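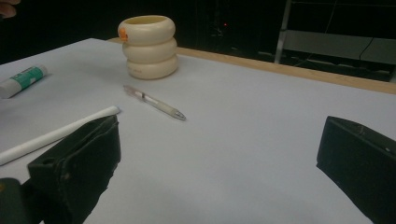 The ring pot, a glue stick and a pen

Search this site Enter keywords Go

Rilta: your desk-tidying questions

I started Rilta as a place to moan about my own desk, and then people began writing in with theirs. The ones below come up again and again, so I've put my answers together on one page. Last gone through on Sep 23, 2024.

What is that pot with the rings?

My most-asked question by miles! It's a cream pot shaped like three fat doughnuts stacked up, open at the top, and I got it at the spring fair in Fundlow in April. It had no box and no maker's card, so I can't tell you where to buy one, sorry. The little orange sticker is still on it. I keep meaning to peel it off and I've grown quite fond of it.

Do I need a pot at all? Can't I use a drawer?

You can, and if your drawer is shallow and you're good at shutting things away, lovely. I'm not. Once something goes in my drawer it goes to the back, under the takeaway menus, and I buy another one. A pot keeps the things I use every day where I can see them, and the drawer gets everything else.

How do I start when the whole desk is covered?

Take everything off. I know, I know, but working round the piles never gets me anywhere — I just end up with the same piles moved six inches to the left. Put it all on the floor or the bed, wipe the top down, have a cup of tea, and then bring things back one at a time. Anything you don't bring back by the end of the week probably belongs in another room (or the bin, if it's a dead highlighter).

How many pens should I keep?

I counted mine once for a post and got to 50, which was a bit of a shock. I now keep 13 and even that's generous. Scribble with each one on the back of an envelope. If it skips, give it one more go, then let it go. Freebie pens with a hotel's name down the side are allowed to stay if they write nicely.

Should pens stand point up or point down?

I've read very firm opinions both ways. My ordinary ballpoints go in point down, so that if one gives up the ghost it does it inside the pot and not on my sleeve. Felt tips I lay flat in a tray. Gel pens I've tried every which way and can't say I've noticed any difference.

Where does the glue stick go?

Mine live in the pot when I'm not using them. A short glue stick can vanish right down inside a deep pot, though, so if yours keeps sinking, scrunch up a bit of tissue and drop it in first. It's a low-tech answer but it works, and you can change the tissue when it gets grubby.

If you've got children using the same desk, keep the glue in its own little tub.

My glue stick has dried out. Can I save it?

Sometimes. Slice off the crusty top with an old butter knife and see whether it's soft underneath. If it is, wind it down, press the cap on till it clicks and carry on. If it's hard all the way through I wouldn't bother with the tricks involving warm water — I tried two of them one wet afternoon and made porridge.

How do I lay out the table for a sticking or card-making session?

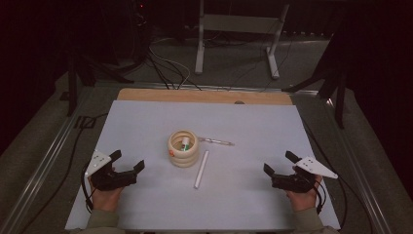 Less than you'd think! I put the pot in the middle of something pale and flat, so I can see what I'm doing, and only get out what the first step needs. For most cards that's one pen and one glue stick. Paper comes next, a few sheets at a time, and scissors stay on whichever side your cutting hand is. When a step's finished, its things go back before the next lot come out. It feels fussy for the first ten minutes and then you stop noticing you're doing it.

How do I stop round things rolling away?

Pens with a clip are better behaved, so turn the clip underneath. For everything else I line things up against a ruler, or pop them back in the pot between goes. A table with a raised rim is a real treat if you can find one. Mine hasn't got one at home and I've spent a fair bit of my life under it looking for pen lids.

What can I use to protect the table?

A wipeable cover, a big offcut of card, a spare whiteboard, the back of some leftover wallpaper. I like pale colours best, as dropped bits show up. Newspaper is fine for paint but I find the print comes off on white card, so I've stopped using it.

How do you clean a pot with a narrow middle?

Tip it out over the bin first, because there will be pencil shavings and at least one paper clip. Then a damp cloth wrapped round the handle of a wooden spoon, pushed down and twisted. Ink marks need a drop of washing-up liquid. Leave it upside down overnight before anything goes back in.

Have you tried the Sivov desk trays?

I have, and my write-up is under Storage. Short version: nice trays, a bit slippery, too wide for my shelf. The Nakamura one I was lent had better dividers but I had to give it back.

Can I send you a photo of my desk?

Please do! My inbox had 3,136 messages in it the last time I looked, so I'm slow, but I do read them. Tell me how wide the desk is and what you mostly do at it. Replies go out on whichever evening I've managed to clear my own.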